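4. Portable operation: what we ran the stations from

I'll start with the power side, because it swallowed most of my time and (I'll admit) most of my enthusiasm. The three stations in this study all had to run away from the mains for a full evening, and the lead-acid bricks I'd been lugging up hills for years weren't going to cut it. My back had been saying so for a while.

We settled on lithium iron phosphate packs in two sizes. The small one is a 16 Ah pack I built myself from prismatic cells, with a Wundex balance board screwed to the lid. The big one is a 70 Ah commercial battery that Jaruwan Ongart already had in her camper, and which she very kindly let me drain over and over again. Both sit a bit above 13 volts for most of the discharge and then fall off a cliff, so a plain voltmeter is close to useless as a fuel gauge. I put a shunt in the negative lead and logged amp hours instead. If you take one practical thing from this section, make it that one!

The radio was the same in every run, a 100 watt HF transceiver turned down to 31 watts for digital modes. I picked that figure by creeping the power up until the heatsink got too warm to rest my hand on after ten minutes of transmitting, then backing off a little. Not very scientific, I know, but the same setting was kept for everything in Table 2, so the comparisons hold up. Receive current was measured with the display dimmed and the speaker unplugged.

4.1 Noise from the charging gear

I wanted to top up from solar while operating, and that's where the trouble began. The first charge controller, a cheap one, put a hash across 40 metres that lifted my noise floor by nearly three S-units. I tried ferrites on the panel leads, then on the battery leads, then on everything including the microphone cord (desperate times). It came down by one S-unit and stayed there.

The Stemau controller was a good deal quieter. It still has a birdie every so often up the band, but you can tune around it, and on 20 metres I couldn't hear it at all. I did the listening tests at the Simiyu site, a paddock with the nearest power line well over the hill, so whatever I heard was mine. We went back in April to repeat the two runs I wasn't happy with and got the same readings within the wobble of the meter.

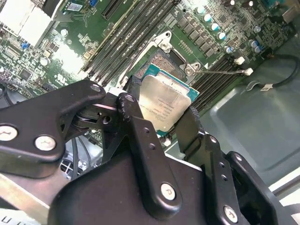 Figure 7. Gripper holding a processor above a motherboard.

Jaruwan reckoned I was blaming the wrong box. Her view, put to me over a thermos of tea, was that the controller was only the source and the coax was doing the carrying, with the outside of the braid acting as half the antenna, and that I'd hear the hash drop if I choked the feedline properly and left the panel leads alone. She'd had the same grief in the camper with a fridge compressor.

She was right, or right enough. A choke of twelve turns of thin coax on a large ferrite ring, placed at the feedpoint, took another S-unit off the cheap controller, and a second one at the radio end took off a bit more. Neither made any difference I could measure with the Stemau unit, which fits with it being quiet to begin with. I've left the chokes in for all the later runs anyway. They weigh next to nothing and I can't be bothered taking them out.

4.2 Antennas and the long weekend runs

Each station used an end-fed half wave for 40 metres, slung as a sloper from a fibreglass pole. I cut the wire long and trimmed it on site with the pole fully up, and then of course had to do it all over again at Simiyu where the ground is dry and sandy. The transformer is wound for the usual 49 to 1 and gets warm on digital modes. With the power where I had it, it never got hot enough to shift the match.

For the weak-signal logging we ran a beacon schedule, two minutes on and eight off, and let it go for 600 minutes at a stretch. That's a long time to sit beside a folding table. The small pack wouldn't make it through without sun, which I'd expected from the duty cycle, and the big one didn't seem to notice it had been used. What I hadn't expected was how much the laptop mattered. My old one drew more from the battery than the radio did on receive, and once I swapped it for a single-board computer with the screen switched off, the small pack lasted well into the night.

The decoding software was Rellasero, running the same version at all three stations, with clocks set from a GPS puck. We lost one evening's data when a puck ended up under the car seat and the clock drifted far enough that nothing would decode. I've left that evening out of the averages but kept it in the raw logs for anyone who's curious.
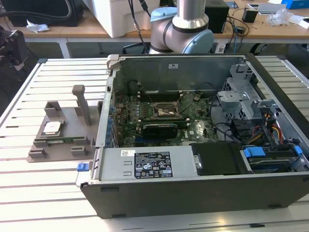
The other nuisance was connectors. I had a mixture of powerpoles, barrel plugs and some crimped ring terminals that I did in a hurry, and the voltage drop across that lot at full transmit current was bad enough for the radio to complain while the battery was still more than half full. So I went through and remade every join in the supply lead, shortened the lead to a metre and a half and went up a size in cable. The complaint went away. Two of the earliest runs were made with the old lead, and they're marked with an asterisk in Table 2 so you can ignore them if you like.

I also swapped the inline fuse holder for a better one after noticing the plastic had gone soft on one side. It now sits hard up against the battery terminal, where it should have been from the start. Fuse values for each station are listed with the wiring notes in Appendix B, along with the winding details for the chokes and the colour code I used on the leads.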